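From: Soledad Henríquez
To: wardrobe-swap list
Date: 2025-05-12
Subject: Re: Sorting before the spring swap

> Hello all, last November we had too many bags that arrived unsorted, and
> the first hour was lost to it. Can we agree on a way to prepare clothes at
> home? Also, does anybody know if the Lucero hall will let us use the long
> tables again? And what do we do with things that have a small hole?

Hello everyone,

I answer the three questions in one message, I hope it is not too long.

The hall first. I wrote to Lucero and they confirmed the long tables and the small room at the back. The price is 90 for the afternoon, the same as before. They ask that we do not tape signs on the walls, because last time the paint came off near the door. I will bring stands for the signs.

Small holes are fine if you tell the truth about them. Pin a paper note on the piece and write where the hole is. Last year I took home a gray sweater with such a note and I repaired it in one evening. Without a note, people find the hole at home and are disappointed.

For preparing at home I propose to keep it simple. Wash everything, empty the pockets, close the zippers. Fold the T-shirts, with the sleeves turned in over the body, and put them in the bag flat. Dresses and coats can come on hangers if you have them.
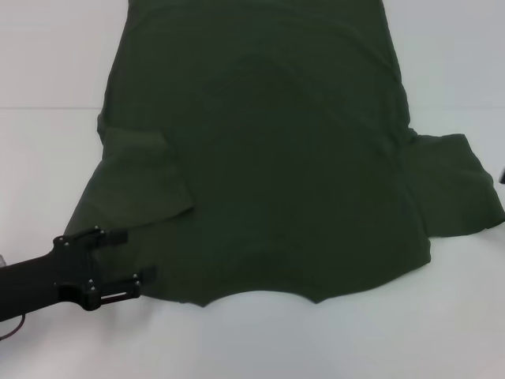 **T-shirts and tops**

This is always our largest group, so please keep it separate from the rest. Write the size on the outside of the bag. If the label in the collar is gone, compare with a shirt of your own and write "fits like M" – that is enough. Dark colors and light colors can go together, we do not sort by color anymore.

**Shoes and bags**

Tie each pair together by the laces. For shoes without laces, a rubber band works.

**Please leave at home**

Underwear, pillows, and anything with the logo of an employer. We still have a box of Dravitex work jackets in my garage from two years ago and I do not know what to do with them. If somebody wants them for painting or gardening, write to me directly.

One more thing: the flyers. The print shop offers 50 for a small price, but I think we can print at home and put them in the library and the bakery. Is there anybody with a good printer?

Best regards,
Soledad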